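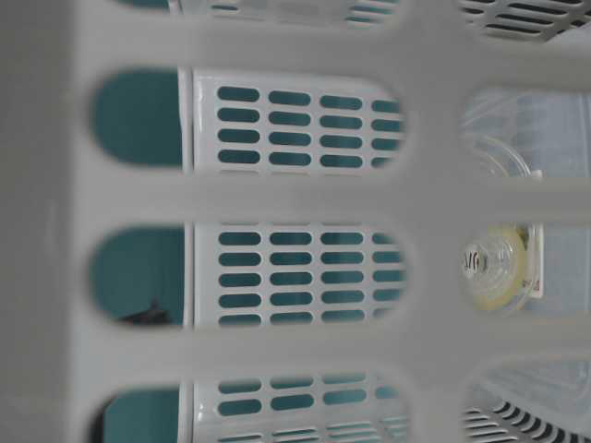
Fig. 3. Side camera view, grey basket wall nearest the lens, white slotted basket behind.

Filed under: Bench Guides > Cameras & Grippers

Section 3. Side camera and gripper comparison

Read section 2 first if the arm isn't homed yet. This bit assumes arm on, controller talking, teal backing up behind the bench.

You are comparing two grippers, the Lisholm two-finger and the Tremum soft cup, on the same baskets with the same camera position. If the camera moves between runs the comparison is no good. Start again.

3.1 Placing the camera

1. Clamp the side camera to the upright. Hand tight, then a quarter turn with the key.
2. Plug into the Kemeys controller, port 2. Not port 1, that is the wrist camera.
3. Open Live View. If the picture comes up on its side, as in Fig. 3, leave it for now. Rotation gets set in 3.2.
4. Put both baskets down, grey one nearest the camera. Clear plastic items go past the white basket.
5. Check you can see teal through the slots. No teal means the backing has slipped or the camera is too low.

NOTE: Fig. 3 is a hard view. Near lattice soft, white basket a good deal sharper, clear plastic mostly just outlines and highlights. Leave it hard. A gripper that only copes with a tidy view isn't much use to us.

CAUTION: Arm must be in Hold before you reach in to shift a basket. The green lamp on the controller is NOT the Hold lamp. Hold is amber.

3.2 Rotation and focus

1. Settings > Camera > Rotate. Pick 90 left or 90 right, whichever puts the basket rims level. Save.
2. Focus on the white basket. Lock it. The near lattice will stay blurred.
3. Turn off auto exposure. It hunts when the arm goes past.
4. Set exposure by hand till the white plastic keeps some detail. If the slots and the bars between them wash into one, come down a step.
5. Save the profile as SIDE-A. Both grippers use SIDE-A. Don't make a SIDE-B becuase one of them looks better in it.

NOTE: Small print on the items is not needed. In Fig. 3 there are a few dark characters on the yellowish round piece, lying sideways, and a small red and white mark on the card next to it. Fine if you can't read them. The test doesn't use labels.

3.3 Depth check

Do this before fitting either gripper.

1. Run Depth > Quick check.
2. Near lattice should come back as one layer, white basket as a second layer behind it.
3. If the two merge, move the camera back 32 mm and run again.
4. Still merged? Swap the cable, then try again. Bad cables give odd depth, no error shown.
5. Clear plastic will have holes in its depth map. Expected. Do not fill them in by hand.

CAUTION: With merged layers the controller may send the fingers straight at the near wall. Bent fingers are not covered.

3.4 Running the Lisholm

1. Arm to Hold. Fit the gripper, both pins, click.
2. Load the finger profile. Speed on slow for the first run.
3. Release Hold, press Start. Watch the side view, one hand by the stop button.
4. Let it finish the set. Don't nudge items.
5. Write down each miss and what sort: rim, slot, or clear item.

Slot misses are the ones to watch. A finger tip can go in a slot and stay there. If it does, Stop, then Hold, then back the finger out by hand. Never jog it out.

3.5 Running the Tremum

1. Arm to Hold. Finger gripper off, cup on. Hose to the left side of the wrist.
2. Check the camera hasn't moved. Live View > Compare with SIDE-A. Outlines should sit on top of each other.
3. Put items back on the bench marks.
4. Load the cup profile. Slow for first run.
5. Start. Same notes as before.

NOTE: The cup can't seal over open slots. Set it to go for the rim. If it keeps going for the slotted panel the target mask is off, see Masks in section 5.

NOTE: Hose hanging in view counts as an obstruction. Clip it up.

3.6 Saving the comparison

1. Export both runs, same folder.
2. Name as gripper, then run number. No spaces, the controller drops them and teh files overwrite each other.
3. Put the camera profile name in the notes box.
4. Send to Llinos Parry with the miss sheet. She will not take one without the other.

If something's off

Error 183: camera dropped out mid run. Reseat the plug, reload SIDE-A, repeat the whole run.
Picture frozen but arm moving: Stop at once. Restart the controller.
Picture dark down one side: arm parked too close to the lamp. Re-park.
Wrong gripper profile loaded: delete the run, don't rename it.

Brelow arm users: Hold is on the pendant, not the controller. Everything else as written. Section 4 covers the wrist camera.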